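Handout 6: Launch timing, staged rivalries, and what "momentum" is worth

Read this before the seminar. Bring the Pridden spreadsheet, or at least have it open. I won't be going over how to read a press release again.

## 1. The claim we are testing

The trade press likes to say that a company "stole the thunder" of another by announcing something in the same week. It's said so often that people treat it as a known effect, like gravity. I have my doubts, and by the end of this session I hope you'll have some too.

The claim has several parts that get mashed together:

- Buyers are paying attention to both announcements.
- Buyers hold off on one product after hearing of the other.
- The company going second planned it that way.
- Any drop in sales for the first product was caused by the second.

Each needs its own evidence. Most articles offer a quote from an analyst and a chart with no label on the vertical axis.

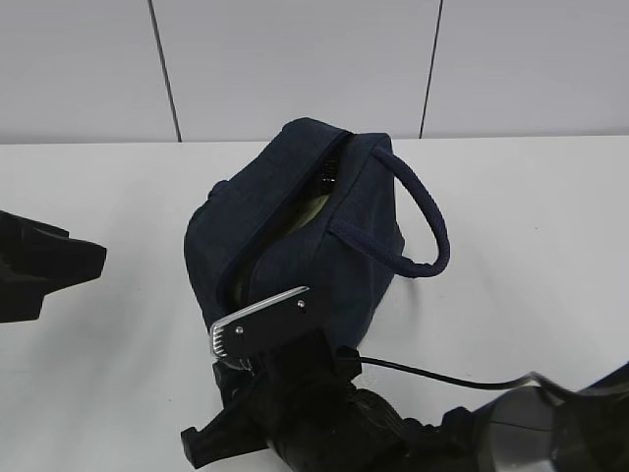
*Navy fabric bag with a carrying handle, zipper partly open.*

## 2. Case: Cudex and Fusico

Cudex put out its handheld note reader in July. Fusico showed a competing model 2 days later. You have the coverage in your reading pack, and nearly all of it uses the word "ambush."

Look at what was known at the time. Fusico had rented the hall well in advance. Its parts orders were placed before Cudex had named a launch date in public. Could someone at Fusico have known the date privately? Sure. Does anyone show that they did? No. The longest article in the pack runs four pages and gets to "sources suggest" in the first paragraph, then never gets past it.

Knut Sperling's survey is the one piece of real data we have. He asked 377 people who had bought either device when they first heard of the other one. Of those, 53 had heard of both before paying. Write that down, as the figure is quoted wrongly in two of your readings, where it turns up as a percentage.

Even Sperling's numbers need a hard look. He reached people through product registration cards, and people who fill out registration cards are a strange bunch. He also asked them to remember something from months earlier. And he has nothing at all on people who looked at both and bought neither, who are the very people the "stolen thunder" story is about.

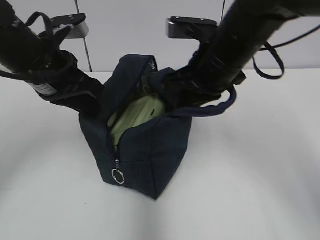 **Department of Technology and Media Studies**

## 3. Who gains from the fight?

Sieglinde Voß makes the argument that a rivalry story helps everyone involved except the reader. The smaller company gets named in the same sentence as the larger one. The larger one gets to look challenged, which sounds healthier than looking dominant. The publication gets a series.

I think she's mostly right, but she overreaches. Her sample is 1,028 headlines, and she coded them herself. She counts any headline with two company names as a "conflict headline," including a few that are plainly about a shared charger standard. Take those out and the pattern is still there, only weaker. Her table 4 should be read with the appendix next to it.

There's also a gap she doesn't deal with. If readers don't buy on the basis of these stories, does it matter that the stories are thin? Voß assumes harm and moves on. In discussion I want someone to defend her and someone to push back, and I'd like neither of you to use the word "narrative."

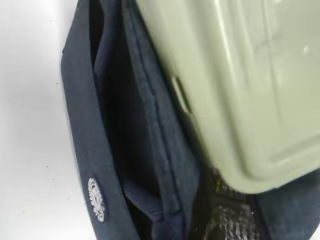 *Open navy bag and a pale sage-green plastic container.*

## 4. The Pfeiffer test

Pfeiffer's rule of thumb for judging a "versus" article is crude and pretty useful:

1. Cross out every sentence about what a company "wants" or "fears."
2. Cross out every forecast with no date on it.
3. Read what's left.

With the Cudex and Fusico pieces, what's left is usually the price, the screen size and the name of the store. Try it on something you liked reading. It stings more that way.

The test is unfair to good reporting on motive, which does exist. A reporter who has seen the internal memos can tell us what a company feared. Check whether the article says so.

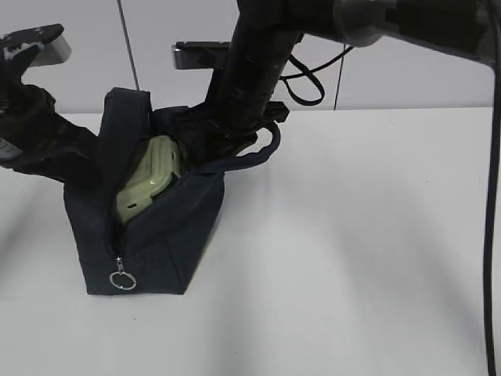 *Pouch standing upright, zipper pull and split ring at the base.*

## 5. For next time

Pick one launch from the Pridden spreadsheet and find three articles that call it a win or a loss. Note the day each one was published and when the first sales figures came out. Hand in one page. If all three articles came before any figures, say so in your first line and use the rest of the page to explain what the writers were going on.

Don't pick Cudex. I've read enough about Cudex.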